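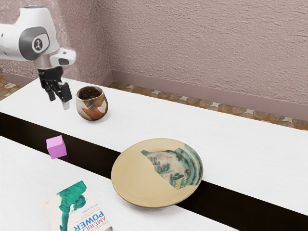 Credit: Gridard

Reading time: 2 minutes

Gridard has put its simulated tabletop kit on general sale, giving small robotics teams a way to test pick-and-place software before they book time on a real arm. The company, based in Prestcombe, opened orders on 3 August 2024 after a trial that began in May.

The kit is called Dzene. It comes with 200 ready-made table layouts, each built with everyday items such as cups, plates, books and plain coloured cubes. Buyers can change the wall finish, the floor and the lighting, and can move the tables apart to leave a gap that the arm has to work over.

A single licence costs £3,000 a year. Colleges pay £80 a month and can stop at any time.

Abelardo Villalba, who leads the product at Gridard, said the early layouts had been too tidy. "People told us their robots did well in our rooms and badly in their own," he said. "So we started putting things near the edges of tables, and we gave them patterns and glazes that are harder to read."

In one of the layouts, a white arm with a black two-fingered gripper picks up a pink cube near a plate with a painted patch on one side.

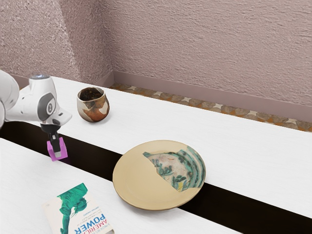 Close-up views

The kit renders close views near the gripper as well as a wide view of the tables. Gridard says this was the most common request during the trial, in which 31 teams took part. Users can save any view at any point in a run and compare it with the same point in another.
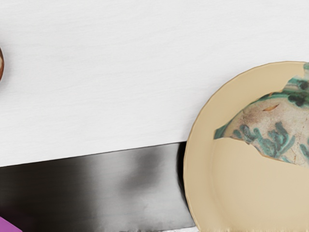 Close view of the gripper and the painted plate in Dzene. Credit: Gridard

Rarstead, a packaging firm that joined the trial, used the kit to check new grasping software over several weeks. It said set-up took a morning and that the written guide was clear, though it found the lighting controls slow to respond and asked for a simpler way to reset a layout.

Villalba said a faster reset was being worked on and would reach all users as a free update. The lighting controls will be 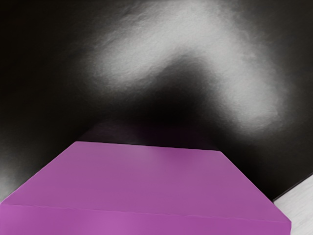 looked at after that. Gridard also plans to let customers bring in their own scanned objects, but has not given a date.

Orders are being taken through the company's website. Support by email is included in the licence, and telephone support costs extra.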